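FOR IMMEDIATE RELEASE

Cliltivus opens its apple packing room to Podorville households this January

Hi, I'm Veronica Onu, and I run Cliltivus, the little fruit box business in Podorville that you may know from the green flyer on the community centre noticeboard. I'm writing this release myself (we don't have a media person, we have me and a laptop on the packing bench) to let you know that from January we're taking orders from ordinary households as well as the cafes and schools we've been supplying up to now.

We started with 11 customers. We now pack for 60, and the question I get most at the school gate is "can I just get a box for home?" Yes! Finally, yes. We've set aside 500 household boxes for the first month and they'll go out on the same Wednesday run as everything else.

So what's in one? Apples, mostly. There are two sizes. The small one is called the Numo and it suits a couple or a keen snacker. The big one is the Říha, after my grandmother's side of the family, who would have eaten the lot in a weekend and then started on the jam. Please don't worry about how to say it -- our drivers have heard every version going and will answer to all of them.

I want to say a bit about how the apples look, as it's the part I care about most. We don't grade for colour. A supermarket buyer wants a solid red cheek, and plenty of perfectly good fruit misses out on that score. We take the streaky ones, the pale ones and the ones that couldn't make up their minds. We check for firmness and bruises, we check the stalk end for splits, and then into the box they go.

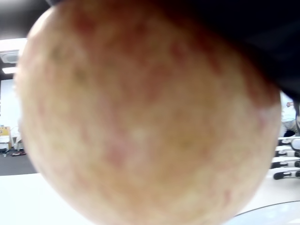
Cream and yellow skin with flecks of pinkish red: an apple at close quarters, with a cardboard box to the left.

The packing itself is pretty simple stuff. Cardboard boxes, paper between the layers, heaviest fruit at the bottom. We used to use moulded trays and I was glad to see the back of them, they took up half the storeroom and split if you looked at them sideways. Flatten your empty box and leave it out on delivery day and we'll take it back. If it's been rained on, pop it in your own recycling instead.

A few of our cafe customers have asked whether their orders will change. They won't. Same cut-off, same driver, same invoice at the end of the month. The household boxes are packed after yours are done, so you're still first on the bench.

We're also having an open morning at the packing room so people can come and see the fruit before they sign up. Doors open at 9 am. There'll be slices to taste, a kettle going, and a crumble if my oven behaves itself. Kids are welcome, prams fit through the side door, and there's parking behind the tyre place. We can fit 53 people comfortably, so put your name down by email or at the noticeboard if you'd like to come along.

Household orders can be placed by phone or at the packing room counter. You can skip a week whenever you like, just tell us by Monday lunchtime. There's no joining fee.

Media enquiries: Veronica Onu, Cliltivus, Podorville. I'm happy to chat most afternoons -- mornings I've usually got my hands full, so leave a message and I'll ring you back.

ENDS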